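双腕アームの模倣学習用データを集める手順

公開日:2021-10-13

作業台に固定した2本のアームを遠隔操作し、缶を透明な容器に入れる動作を記録するときの手順をまとめます。収録ソフトは Trolis、学習側は Brelline を使います。インストールとアームの校正は済んでいるものとします。

1. 課題を一文で決める
「台の上の缶をつかみ、容器に入れる」のように、開始と終了がわかる文にします。文は収録設定の task 欄にそのまま入れてください。途中で文言を変えると別の課題として保存されます。

2. 固定カメラを合わせる
台の四隅と容器が全部映る位置でカメラを締め、露出とホワイトバランスを手動にします。自動のままだと、アームが手前に来たときに明るさが変わります。合わせたら基準画像を1枚保存し、毎回の収録前に現在の映像と重ねて確認します。

3. 初期配置を変える
同じ配置ばかり記録すると、缶が少しずれただけで失敗するモデルになります。缶の位置と向き、容器の角度、最初から容器に入っている缶の数を毎回変えます。立てた缶だけでなく、倒した缶も混ぜてください。配置は Trolis の乱数表に従うと偏りが減ります。

4. 操作して記録する
両腕を待機姿勢に戻してから開始ペダルを踏みます。缶に近い側の腕でつかみ、もう一方は台の中央に入れないようにします。

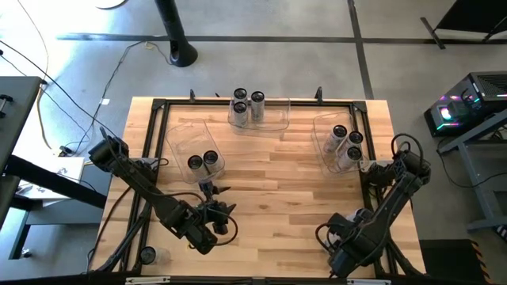
つかみ損ねてもすぐには止めず、そのままつかみ直して最後まで続けます。立て直しの動きも学習に役立つので、メモ欄に retry と書いて残します。缶が台から落ちた場合と、腕どうしが接触した場合は破棄です。終わったら指を開き、腕が止まってから終了ペダルを踏みます。

5. 確認して書き出す
その日の分は当日中に再生します。見るのは、映像と関節角度の時刻が合っているか、先頭と末尾に長い静止がないかの2点です。静止は trim で切れますが、時刻のずれは後から直せないことが多く、該当する記録は除外しています。

件数の目安
7月に試したときは、73件では倒れた缶をほとんどつかめず、138件まで増やすと安定しました。配置の種類を増やすなら、もっと必要です。

よくあるつまずき
・ケーブルが手首に引っかかる:輪の余裕を確認し、手首を端まで回してから収録を始めます。
・書き出しが途中で止まる:保存先の空き容量を見てください。
・操作者が変わると速度がばらつく:設定の operator 欄を必ず埋め、学習時に分けられるようにします。

設定ファイルのひな形は、収録ソフトの templates フォルダにある dual_arm_bin を複製して使ってください。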